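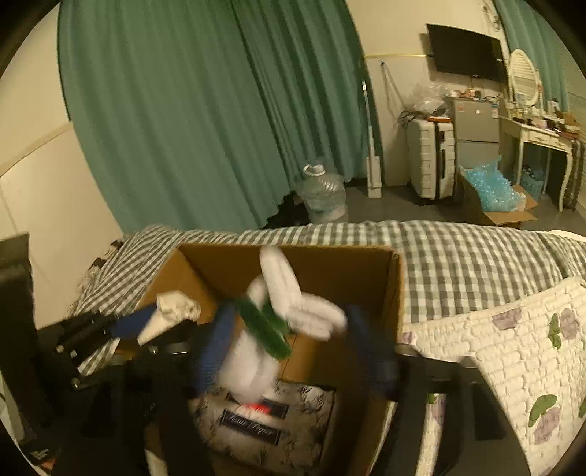

How to keep a lap chart at the speedway

If you've only ever watched the leader go round, keeping a lap chart will change your night completely. I learned it from Malachy Keane on the back straight at Cokport, and I haven't sat through a feature race without a clipboard since!

What you need

A pad of grid paper, two pencils, a stopwatch with a lap button and something firm to lean on. Leave the pens at home. You will make mistakes.

Setting up

Write the lap numbers down the left-hand side before the cars roll out. Across the top, write the positions, first to last. Copy the grid order into the row marked zero and note any late scratchings from the announcer.

Once they're racing

Pick a spot you can see clearly, ideally the start-finish line. As each car crosses, write its number in the next square. Don't look down to do it – keep your eyes on the track and let your hand find the square. It feels impossible for the first few laps and then it clicks, which is a wonderful moment.

When the leader comes around again, drop to the next row, even if there are stragglers still to cross. Lapped cars get a small circle around their number. Under yellow, draw a line across the page and write the restart order straight beneath it.

If you lose your place, leave the row blank and pick up at the next lap. Vlasta Vidmar kept charts for the 136-lap Vestergaard Classic and she says she still drops a row now and then.

Timing the leader

Hit the lap button each time the leader crosses and jot the time in the right margin. Colour in the fastest one afterwards. At Cokport, anything under 21 seconds on a dry track is really moving.

Reading it back

Join up one car's number from row to row with a coloured pencil. You'll see the whole race in that line – the bad restart, the long climb back, the pass you missed while everyone was watching the front. Start with a short heat and work up to the feature.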